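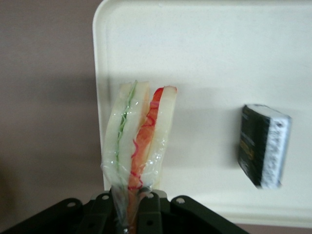
Abb. 1: Sandwich in Klarsichtfolie

Projektbericht: Herrenmode in Karnstead – wer kauft wo?

Eigentlich wollte ich ja über Sneaker schreiben, aber Frau Ruppert fand das Thema zu breit (okay, stimmt schon). Also Herrenläden! Mit Brijesh Gautam bin ich im Mai durch die Innenstadt gezogen, und wir haben 12 Geschäfte abgeklappert, von der Maßschneiderei Viltex bis zum Secondhandladen in der Carnegie-Passage. Dazu kam ein Fragebogen, den über 248 Leute ausgefüllt haben – viel mehr, als wir gehofft hatten!

Am meisten überrascht hat mich, wie viele Kunden ihre Hemden anprobieren und dann doch online bestellen. Bei Viltex hat uns Ailbhe Daly erzählt, dass sie deshalb jetzt zwei Abende pro Woche länger offen hat und Änderungen gleich im Laden macht. Fand ich super.

Schwierig war die Auswertung: Frage 2 (Budget für Schuhe) war blöd formuliert, die haben wir rausgenommen. Die Tabellen dazu stehen im Anhang, die Karte mit allen Läden hat Brijesh gezeichnet.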